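Grippers put through their paces at Koleck's Filtwood parts room

Anyone who has stopped by the Filtwood building lately may have noticed that the parts room on the ground floor is busier than it used to be. Koleck, which supplies plastic trim and housings to repair shops all over the region, has spent the winter trying out robot grippers there, one after another, on the same shelves and with the same parts its pickers handle every day. The first round has now wrapped up, and the company was kind enough to let us come in, ask a great many questions and look over the results.

The idea goes back to last August, when Koleck took on a second line of molded panels and found that its old way of picking (a cart, a list and a good pair of shoes) was getting slow. A robot had been talked about before, but mostly for boxes, and boxes are fairly easy. Panels are another matter. They are long, they are often slightly curved, they like to slide, and every one of them seems to have its weight in a different spot from the one before. An arm that can stack cartons all morning without a hitch may drop a panel on the very first try, as the team found out in the fall!

So the question became what to put on the end of the arm. Three candidates made it to the Filtwood trial. The first was a suction head with two cups, which the company already owned and was rather hoping would win, for obvious reasons of thrift. The second was a two-finger gripper with hard, flat pads, of the kind you find on a lot of packing lines. The third was also a finger gripper, only with rubber-covered fingers that have more give in them, and this one was put together in-house at the Femwood workshop over a number of evenings.

Each gripper was given the same job, over and over. The arm reached to a shelf, took hold of a part, lifted it clear, turned, and set it down in a tub. If the part slipped, turned in the grip or bumped the shelf on its way out, the try was marked as a miss, even when the part got where it was going in the end. That is a strict way to score, and there was some friendly grumbling over it, but the pickers who work in the room asked for it. A scuffed panel comes back from the customer just as surely as a broken one does, and they are the ones who have to deal with the return.

All told the trial came to 1,529 picks. The suction head was the quickest of the three on anything flat, boxes above all, and it was a pleasure to watch on those. On panels with a rib or a raised rim it had a much harder time, as the cups need a smooth patch to seal against and there often isn't one where you want it. It was taken off the panel list after 300 tries and kept for cartons only, where the team would still pick it first.

The hard-pad gripper did better than anyone had guessed. It holds firmly and it is simple to look after, which counts for a lot in a room where the people looking after it also have orders to get out. Its trouble is with the curve. Two flat pads on a curved edge touch in only a couple of small places, and when the arm turns, the long end of the panel starts to swing. Slowing the arm down helped, and so did gripping nearer the middle, but the middle is hard to get at when the parts are lying close together on a shelf.

That left the Femwood fingers, which were given 737 of the picks, the largest share, partly on merit and partly (let's be fair) out of curiosity. Here the misses came down to 17, nearly all of them in the first few days, while the grip force was still being set. The rubber gives enough to follow the edge of a part, so the panel can be held near one end and stood upright without twisting away. It is a slower gripper to close than the other two, and the team would like to fix that, though they say they'd sooner have a slow pick than a second one.

Cameras turned out to be a subject all their own. The room has bright shelves and dark parts, and dark parts on top of dark gaps are about the hardest thing you could ask a camera to sort out. Two kinds were tried. The cheaper one did fine on the upper shelves, where the light is good, and lost its way lower down, where it would take a shadow for an edge and send the fingers in a little too deep. The other, a depth camera, cost more and was a good deal steadier, but it needed a longer look before every pick. For now the plan is to go with the depth camera and add lighting under the shelves, which the pickers have wanted for years anyhow and are very pleased about. 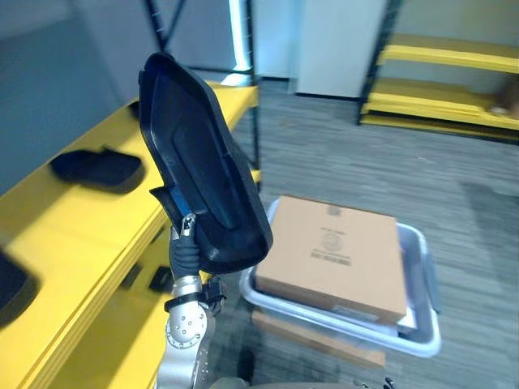 Page last changed: 5 Mar 2020

A long black panel like the one in the rubber-covered fingers is what the team calls a "fair but mean" part. It is slightly curved, it has a raised rim and a recessed rib along its length, and there is plenty of it sticking out past the grip. It became the yardstick for the whole trial, and any change to the settings had to get past it before being tried on anything else. The smaller molded pieces, such as the one lying flat on the yellow shelf, were kept for the afternoons, and they ask for a different touch altogether: the fingers have to come in low, and there isn't much to take hold of.

The controller is the one piece that hasn't been settled. Koleck has been running the arm on the unit that came with it, which does the work but makes every small change a bit of a chore. A newer one is on loan through Bühler, a family-run machine dealer a few streets over that has been generous with its time, and the two will be run side by side through the spring. What the team wants most is a way for a picker to nudge the grip force up or down from the floor, with no laptop and no waiting for somebody to come over from Femwood.

As for the people in the room, nobody's job is being moved on account of the trial. The long walks to the far shelves are what the company hopes to hand over first, along with the heavier tubs. Checking, packing and the odd-shaped orders will stay with the pickers, several of whom have become quite handy with the settings screen and have strong opinions on finger rubber, which they will gladly share if you give them half a chance.

A second set of fingers is being made at Femwood now, a little longer than the first and with a softer tip, and it will go through the same picks on the same shelves. Shops that order from Koleck won't see any change in delivery times while the work goes on. Customers who would like to watch a run are welcome to ask at the Filtwood counter, where the staff can say when the arm will next be going. Please wear closed shoes and allow a few extra minutes to sign in.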